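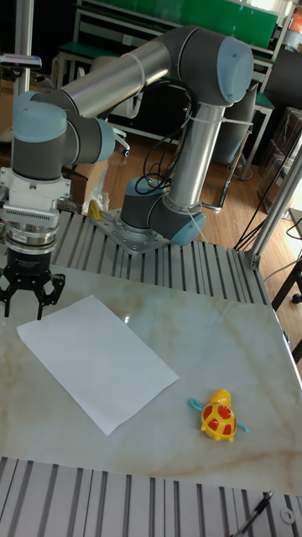
Marble-look top, keep or swap?

losmont14
Got the pale marble pattern for the table. It's glossy and I get glare in the middle by Wednesday noon. Thinking of going matte. 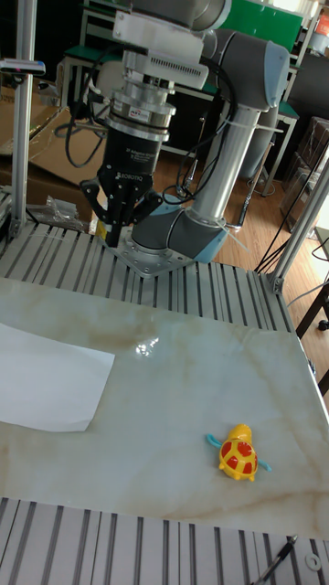
Bright spot near the center of the board

karnley_k
Keep it. Glossy wipes clean. Mine has had 6 years of use.

dalham
Disagree. White paper is hard to see on cream.

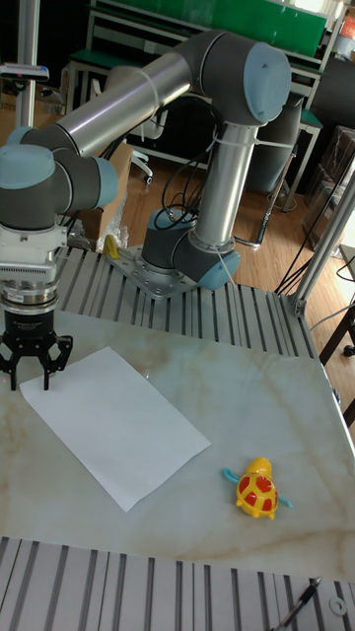

Paper on the left, turtle on the right

losmont14
I can find the paper fine. The glare is what bothers me.

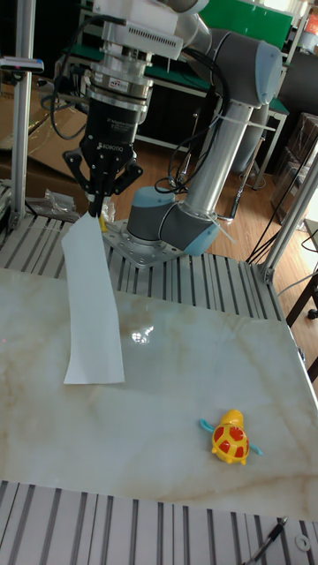 A matte one from Lund is almost 100 dollars, so I may try moving the lamp first.

dalham
Try that, but I'd still go darker.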